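Print this page | E-mail this thread

Brelton board - is the connector really the problem?

selam_m
I keep reading that if your Brelton controller drops out, you should swap the white connector and all will be well. I'm not buying it. Mine has run for 1160 hours and the dropouts started in March, right after I moved the box to the shelf over the dryer. Same connector the whole time. Has anyone here proved it was the connector, or do we all just repeat what the last guy said?

oldsolder
I swapped mine. Dropouts stopped.

selam_m
And did you put everything back the same way after? Because if you pulled the board and reseated it, you changed two things at once.

oldsolder
OK, fair. I did clean the edge too. Still think it was the connector.

Abrehet Kumsa
I have one out on the table now. Before anybody spends money on the Rerkeo repair kit, take a look at the pins. 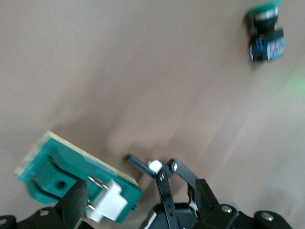
Green board, white connector, copper-colored pins next to it.

I wouldn't judge a solder joint from a picture, mine included. Put a meter on it. I measured 236 ohms across a joint that should read close to zero, then touched it up with the iron and it dropped to nothing. Never went near the connector.

tinbox
236 on which range, though? My Shim meter reads garbage if the leads aren't pushed all the way in. I'd want to see that number twice before I believed it.

Abrehet Kumsa
Twice on the Shim, once on my neighbor's meter. Same reading.

tinbox
Fine. That's one board. Naston claims their replacement connector is good for 4000 cycles, and who plugs this thing in 4000 times? I've done it maybe a dozen. So wear doesn't make much sense to me either.

oldsolder
Then explain why mine works.

selam_m
Heat, maybe. Or you got lucky when you reseated it. I'm moving mine off the dryer shelf tonight and leaving the connector alone. If it still drops out I'll meter the joints like Abrehet did.

oldsolder
Post what you find. I have a spare connector if you end up wanting it.

Selamawit Mekonnen (selam_m)

Last updated: 9:40 p.m.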